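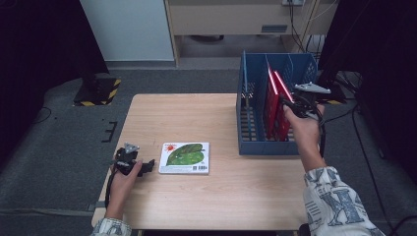 Grolent opened its Billthorpe site to visitors for one afternoon in November. I went for the sorting rooms, where children's books are prepared for school reading boxes. The group met at 1:30 p.m. at the side entrance and signed in on paper.

Iolo Humphreys led the tour. He started with the intake bay, where cartons are opened and each title is checked against the order. The current catalog runs to 2503 titles, of which 392 are picture books. Picture books are handled separately. They come in too many trim sizes to stack well, and the thin spines are hard to read once shelved.

The second stop was the table work. Books are laid flat one at a time, checked front and back, then stood upright in a plastic file organizer with vertical dividers. The organizer on the table was blue, with open grid sides. Two red books shared one slot. A square picture book with a large green leaf on a white cover was lying on the tabletop, its barcode near the lower right corner. Humphreys said barcode placement varies by publisher and that square formats are the worst for it.

I asked why they use file organizers at all. The answer was slot width. A standard bookend lets thin hardcovers lean, and a lean of a few days is enough to warp a board. Dividers hold them vertical with little pressure on the covers. The drawback is that glossy covers stick to each other, so a pair in one slot has to be eased apart before scanning.

The last room holds finished boxes, 100 to a bay, labeled by school. Labels are printed in Skistora, the stock program, and applied to the short side only. Owen school district had two bays to itself.

The tour took 50 minutes. Parking is on the north side, and the stairs to the sorting rooms are steep. Coffee was available in the entrance hall afterward.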